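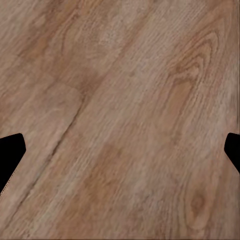
Plidau releases version 11 of its grasp planning and simulation toolkit

29 Jun 2021

Plidau has released version 11 of its grasp planning toolkit for robot arms fitted with two-finger grippers. The release adds a wrist camera simulator, a rewritten contact planner, a new calibration tool and a regression runner that can be called from a build server. It is available to all customers with a current maintenance agreement from today.

The toolkit is used to write, test and run pick-and-place tasks. It takes in colour and depth images from a camera mounted on the arm, proposes grasps, checks them against a model of the cell and passes a joint path to the robot controller. Version 11 keeps this structure. Most of the changes concern how a task is tested before it is run on a real arm.

Wrist camera simulator

Earlier versions simulated the arm and the parts but used flat grey for work surfaces. Customers reported that detection settings tuned on grey surfaces often had to be set again on site, particularly on timber benches, where grain, knots and the joins between boards can be picked up as part edges. Version 11 renders the work surface with a full texture. The view is taken from the wrist, with the gripper fingers at either side of the image as they would be on the arm.

The texture library supplied with the release holds 44 surfaces. These include planked and solid timber, brushed and painted metal, rubber matting, cardboard and several woven belts. Users may add their own from a flat photograph. The tool asks for the real width of the area photographed and scales the texture to suit, so that grain and weave appear at the correct size for the camera height.

Gripper fingers are drawn as plain black shapes by default. The detector applies a mask to this region in any case, and leaving out surface detail on the fingers shortens rendering time. Users who need shaded fingers, for instance when training a model that is to work without a mask, can switch them on in the camera settings. The mask is now worked out from the finger geometry and the current opening width. In version 10 it was a fixed bitmap and had to be redrawn for each gripper.

Lighting in the default world is soft and even and casts no hard shadows. Three further presets are supplied: single overhead lamp, side window and mixed. Light level and colour can be varied between runs through the scene file.

Empty surface test

A new standard test checks the detector against surfaces with no part present. The simulator places the camera at a set of poses above the surface, fingers open, and records every grasp the detector proposes. The correct number is zero. Each false proposal is saved with its image, its score and the pose of the arm, and can be opened in the viewer.

The test was added at the request of Birkov, which makes flat-pack shelving and has used the toolkit since version 8. Birkov picks small fittings from timber trays. In its trials of the beta release, the default test set of 2472 empty views produced 79 false proposals with the company's existing detector settings. Most of these were on knots and on the dark line between boards. After the depth agreement threshold was raised and the detector retrained with the new textures, the same set produced 11. The remaining cases all scored below the level at which Birkov allows the arm to move.

Plidau advises customers to run the test on the surface closest to their own before changing any detection settings. Results on one surface should not be taken as a guide to another.

Contact planner

The contact planner has been rewritten. The previous planner treated both fingers as closing on a fixed centre line. The new one reads the finger shape from the gripper file, including sloped and rounded tips, and works out where each face will first touch the part. For parts lying flat on a surface it also computes the clearance beneath the fingertips through the whole closing stroke.

Two limits can now be set for each task: the smallest permitted gap between fingertip and surface, and the largest permitted side push on the part before the second finger makes contact. Grasps that break either limit are discarded before path planning. A record of the reason is kept, and the viewer can filter by it.

Planning time depends on the number of grasps put forward and on the detail of the finger model. Customers with very fine finger meshes should use the supplied simplifier, which replaces the mesh with a small set of convex solids. The simplified model always encloses the original, so clearance results stay on the safe side.

Calibration

The hand-eye calibration tool now writes an error estimate for each axis alongside the camera pose. The planner reads this estimate and widens its clearance checks to match. Calibration files from version 10 can still be loaded. As they contain no error estimate, the planner applies a default value and writes a warning to the log. Plidau recommends repeating the calibration after upgrading.

A check routine has been added for use between full calibrations. It moves the arm to three stored poses, looks for the target and compares the result with the stored calibration. The routine does not alter the calibration file.

Regression runner

The regression runner starts the simulator without a display, works through a list of scene files and returns a pass or fail code with a report in plain text or JSON. It can be called from any build system able to start a command-line program. Scene files hold the surface, the lighting, the arm and gripper, the parts if any, and the random seed. With the same seed and the same version of the renderer, a run gives the same images each time.

Hendricks, a systems integrator, tested the runner from March onwards on its own task library. It now holds back any change to detector or planner settings until the full list has passed. Scene files written by Hendricks for timber, matting and painted steel benches are included in the release under the samples directory, with the company's permission.

Changes that affect existing tasks

Tasks written for version 10 will load and run. The following points should be checked before use:

The fixed finger mask is no longer read. If a task relies on a hand-edited mask, the new setting mask_override must be given the path to the old file.

The default depth agreement threshold is higher. Thin parts may be missed at the new value and should be retested.

Scene files without a surface entry are still rendered in flat grey. No texture is applied unless one is named.

The command gripper_open now waits for the measured width to settle before it returns. The old behaviour is available with the option nowait.

Log files are rotated by size. The setting for rotation by day has been removed.

Known limits

The simulator does not model wear, dust or liquid on the work surface. Reflections on polished metal are approximate, and depth images of such surfaces should be treated with care. Fingers with soft pads are handled as rigid bodies by the contact planner. Suction tools are not supported by the new planner and continue to use the version 10 code.

Textures are repeated when the area in view is larger than the source photograph. On timber this can place the same knot in the image more than once. The library surfaces are large enough to avoid this at normal wrist camera heights, but customer photographs may not be.

Availability

Version 11 can be downloaded from the customer area of the Plidau website. Packages are supplied for 64-bit Linux and Windows. The wrist camera simulator needs a graphics card; the regression runner will work without one at a lower speed. The texture library is a separate download and is covered by the same licence as the toolkit.

Customers in areas served by Rolby, Plidau's distribution partner, should obtain their licence key from Rolby in the usual way. Keys for version 10 will not unlock version 11. Version 10 will receive fixes for faults affecting safe operation until the next major release, but no new features will be added to it.

The release notes, the upgrade guide and the revised scene file reference are included in the download.

About Plidau

Plidau develops software for robot perception, grasp planning and cell simulation. Its products are used in furniture making, parts supply and light assembly.

Press enquiries should be sent through the contact form on the Plidau website, marked for the attention of the press office. Technical questions from customers should go to the support desk with the licence number and the version shown in the start-up log.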